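Grasdale teleoperation pilot
Progress report to the Clundero fund, second period
Prepared by Magdolna Sárközi

Where we are against plan

The plan promised 2000 usable demonstrations by the end of November. We have 1738. The shortfall looks small on paper, but I would ask the fund to read it with some care, as the word "usable" has been stretched. A demonstration currently passes if the operator marks it as finished and the log is complete. Whether it is any good as teaching material is a separate matter, and we have no agreed test for that yet.

Stistambridge supplied the remote control software, which we run under the working name Ñahui. It has been stable. The lag complaints in my last report were dealt with by a change to the network, and I have no new ones to pass on.

What the operators are doing

The work is still simple table handling, with packs of cutlery and a storage basket. We had meant to be on to sorting mixed items by now. I held that back. Until the reaching and grasping parts are consistent between operators, adding a harder task would give us more data and less idea of what it means. 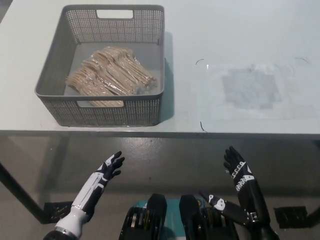

Could the same results be had by guiding the arms by hand instead of by remote control?

For single-arm tasks, probably, and at lower cost. Two-handed work is harder to guide that way, as one person struggles to move both arms and mind the fingers as well. We tried hand guidance for 4 sessions and the paths were smoother, though the operators tired quickly and the grip timing was poor. I don't think 4 sessions settle it.

Problems

Wrapped goods remain awkward. Operators differ in where they take hold of a pack, and a policy trained on all of them tends to hover between the choices. One operator's set, used alone, gave a steadier reach than the full set did — a result I would rather have had before we hired for volume.

The claim in the original proposal that new operators need only a morning's training should be dropped. Ours took 18 hours each before their logs stopped standing out.

Spending

Within budget. The underspend on travel has gone to operator hours, as agreed by email.

Next period

Write a pass mark for demonstrations and apply it to everything collected so far, including the early batches. I expect the total to fall. Repeat the hand guidance trial with a fresh group. Sorting of mixed items stays on hold until both are done, and I ask that the next payment be tied to the pass mark and not to the count.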